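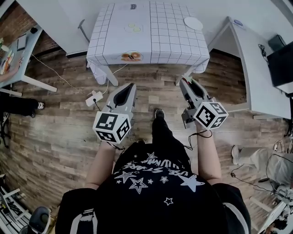
Attachment 1: both grippers in hand at the start position, marker cubes on both, table ahead.

Ticket subject: Left gripper drops out of tracking near the table
Product: Stovar hand-held gripper kit (pair)
Opened by: Skye Gourlay, Plalcombe
Date opened: December 19, 2023
Status: Resolved

Skye Gourlay wrote:

Hello, and thank you again for being so patient with me in November when I couldn't get the pair to register at all! We're in much better shape now and I'm really enjoying the kit, so please take this as a question from a happy customer. We're trying it out for table-setting tasks before we decide on a second pair.

The trouble is with the left one. I start standing back from the table, as in the attachment, and both units track nicely. Then I step in, reach for the plate, and somewhere on the way the left pose freezes for a moment and jumps. The right one never does it. I ran 31 takes yesterday and 9 of them had the jump – always left, always while reaching. I've wiped the cube, swapped the cable and restarted the Guillot logger (twice, to be fair to it). The checked tablecloth is one we like a lot, but could all those black squares be confusing the marker detection?

Stovar Support wrote:

Hi Skye, lovely to hear from you again, and thanks for such a clear photo. A grid pattern can slow detection down a little, but it would bother both sides equally, so I'd leave the cloth where it is for now. Could you open Settings, then Markers, and read me the two values for "hold time"? They should both say 100.

Skye Gourlay wrote:

Well, there we are. Right says 100, left says 200. I have a feeling I typed that in myself while I was following the old Vilside profile. I've set it back and I'll run a batch after lunch.

Stovar Support wrote:

That would do it. With the longer hold, the software hangs on to the last pose after losing sight of the cube, then catches up all at once. Please also run the cable along the forearm with a bit of slack at the wrist, so it can't swing across the marker faces when you turn your hand.

Skye Gourlay wrote:

Another 31 takes done and no jumps on either side. I've moved the cable too – it does feel nicer. Would you mind adding a note to the Vilside profile page for the next person? You can close this one, and thank you!

Stovar Support wrote:

Note added to the profile page. Closing the ticket now, and it will reopen if you reply to this thread.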